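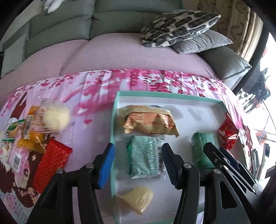
Grornelau Guild Pages

A collection of public home pages from guilds that played the online game Grornelau. It was made by Sixten Haugen and Capucine Caron for people who build guild websites and want to see how others arrange their news, rosters and forums.

Version 2, released 22 Sep 2019

What is inside

The collection holds 305 guild pages, one text file for each page. Of these, 271 were still being updated when we saved them. The other pages belong to guilds which had stopped playing or had moved to a different game. We kept them, as an old page often shows the layout of its period better than a new one.

Folders

pages – the text of each home page, with menus removed
rosters – member lists, only where the guild agreed to share them
notes – our comments on layout, written by hand
index.csv – one line per guild

Fields in index.csv

guild_id: number from our first list, not continuous
server: Pultden, Matell or Zupan
language: main language of the page
active: yes or no
has_forum: yes, no or unknown
recruiting: the text of the recruitment notice, if the page had one

How the pages were chosen

We started from a list of 1004 links posted on the old Grornelau forum. Many links were dead, and many others led to an empty page or to a login form. We opened the rest by hand. If a guild had two sites, we took the one its officers linked to from the forum.

Known problems

Guilds from the Zupan server are too few. Most of them used chat groups and never made a site. The has_forum field is not reliable for Matell, where the forums were hidden from guests – please check before you count anything. Dates inside the pages are left as the guilds wrote them, so day and month may be in either order. In 11 files the accented letters are broken, and we did not yet find a clean copy.

Player names

Character names are kept in the news posts. Real names and mail addresses were removed when we noticed them. If you find one that we missed, write to Capucine and she will take it out.

Use

Free for study and for private projects. Please do not copy a guild's logo text or motto for your own guild.

Next version

Planned for November, with the raid calendars from Pultden. Corrections to index.csv should go to Sixten, with the guild_id in the subject line.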